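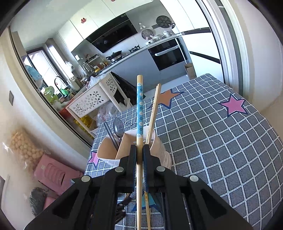 Hospitality training at Isham Institute

Glenys Tipoki has taught table service at the Isham Institute for 12 years. Her course begins each September and takes 54 students from across the region.

"Most of them have eaten in restaurants but have never watched how a room is run," Ms Tipoki said. "We spend the first two weeks on that alone."

Students then move to Tautahi, the training restaurant, which opens to the public at 7 p.m. They rotate between the floor and the kitchen – a practice Ms Tipoki introduced over some resistance.

"A server who has plated a meal will carry it differently," she said.

Asked about recruitment, she said local employers were still short of senior staff and that wages remained the main concern. Enrolment enquiries should be directed to Rochelle Tuhiwai in the programme office.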